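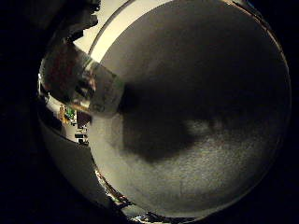

How many demonstrations do I need before a table-top pick and place policy does anything useful?
Plan on 50 for one object in one fixed spot, and a couple of hundred once you start moving things about or swapping objects. Get the 50 done, train on them, see where it fails, then record more of whatever it failed at.

wristcam_wendy wrote:
Reading the pinned answer above and feeling a bit daft, as I've done 241 and my policy still dithers. It goes towards the thing, hovers, drifts left, comes back, closes on nothing. The loss curve looks lovely! I'm using the Mallau recorder with the wrist cameras only, no overhead view. Four different objects, two of us driving (me and Ibrahim Olatunji, who is much smoother at it than I am). What would you look at first?

tern_on_a_post replied:
Watch your own recordings. All of them, at double speed, with a cup of tea. I bet there's hovering in there. When I went through mine from January I found 34 where I'd stopped halfway to think about which way to turn the wrist, and of course the model learned to stop halfway and think as well.

wristcam_wendy replied:
Oh no. That does sound like me. I've started going through them and I'm pulling out stills as I go.

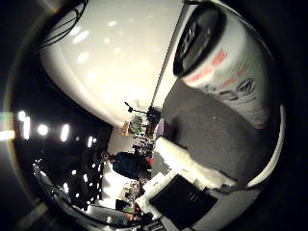 White can with the black lid, right up close to the lens.

So my worry with moments like this one is how much else gets in. There's a person in a navy top, ceiling lights, cables, all sorts, and the can is squashed up in a corner of the view. Is the model going to learn the room instead of the job?

gripfinger replied:
Yes, it will, and I'd crop. Take the middle of the circle and throw the rest away. You're feeding it a load of ceiling for no benefit.

tern_on_a_post replied:
Strongly disagree with gripfinger. The wide view is the whole point of having that lens on the wrist. The can in that still is nowhere near the middle, so your crop would lose it! The background will only hurt her if it's the same in every recording. Do ten in a different corner, turn the table round, let people wander about behind.

gripfinger replied:
Fair point about the can. I still think the full circle is wasteful if you're training on one small card, but I've only ever used narrow lenses, so take that as you like.

Misaki Amano wrote:
Coming in from the Hirose thread. We had the same argument at Jononham and ended up keeping the full view and just masking the black border. What made far more difference was the two drivers. One of us always came in from the side and the other from above, and the policy tried to split the difference and went in at a silly angle in between. Wendy, do you and Ibrahim approach things the same way?

wristcam_wendy replied:
Hmm. No, we don't. I creep in low and he comes over the top. I never thought of that as a problem – I thought variety was good?

Misaki Amano replied:
Variety in where the objects are, yes. Variety in how you grab them is harder on a small set. Pick one way, write it on a bit of paper, stick to it. You can add the other way later when you've got loads more.

wristcam_wendy replied:
Right, I've sorted them by driver and his alone come to nearly half. I'm going to train on just those overnight. While I was sorting I also had a look at the ones with see-through packaging, because those are the ones where it dithers worst.

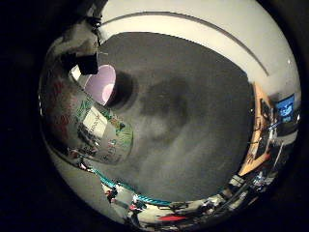
I had been labelling those as plain "container" along with everything solid, and I think they deserve a label of their own. You get the table showing through, and then print and shiny patches on top, and I can't always tell where the edge is myself when I'm watching it back. Does anyone keep those out of the first training run?

gripfinger replied:
I do. Solid things first, clear things once it's behaving.

tern_on_a_post replied:
I leave them in but record more of them. Different lights on and off, too, if you can reach the switches.

wristcam_wendy replied:
Going with gripfinger on this one, sorry tern! Ibrahim's recordings, over the top only, nothing see-through, full circle with the border masked. The Ternusel loader is chewing through it now, and I'll post the results in here tomorrow, dithering or no dithering.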